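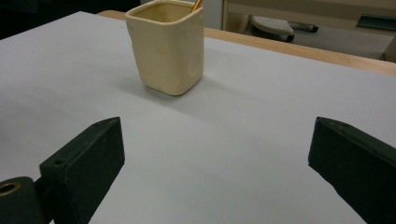
A square cream-colored ceramic cup holding a pencil.

Flandton pottery studio gets 12 more months on its lease
8 October 2023

The Gresham Street pottery studio is staying put, for now. Owners of the old Aguirre building agreed late last week to extend the lease by 12 months, after a long summer of back and forth over rent and who pays for the new wiring.

The studio was set to be out by February. Classes for the spring had already been pulled from the schedule - those are going back up, starting with the beginner handbuilding course. Sign-up opens online next week. Price is $195 for the full course, clay and firing included, same as last year.

Roswitha Thaler, who runs the place, said she found out by phone while unloading the kiln.

"I had boxes packed. Glazes, tools, half the shelves," Thaler said. "Now I get to unpack them, and I'm not complaining."

Rent does go up. The new figure is $800 a month more than the old one, and Thaler said some of that will have to come from members. Shelf fees rise to $39 a month from the start of the year. Drop-in rates stay the same untill then at least.

The wiring was the sticking point. An inspection in the spring flagged the panel that feeds both kilns, and the studio has been running only the smaller one since. Under the new deal the building pays for the panel, the studio pays for the hookup. Orkero Electric has the job. No start date yet.

Member Tineke Lambrechts has been firing her work two towns over in the meantime, a 40-minute drive each way with mugs wrapped in bath towels.

"Lost a few on the railroad crossing," she said. "So yes, I'm glad."

What happens after the 12 months is anyones guess. Thaler wants a five-year lease. The owners have not said if they would sign one, and did not return a call.

The fall sale goes ahead as planned in the front room. Cash or card, bring your own bag.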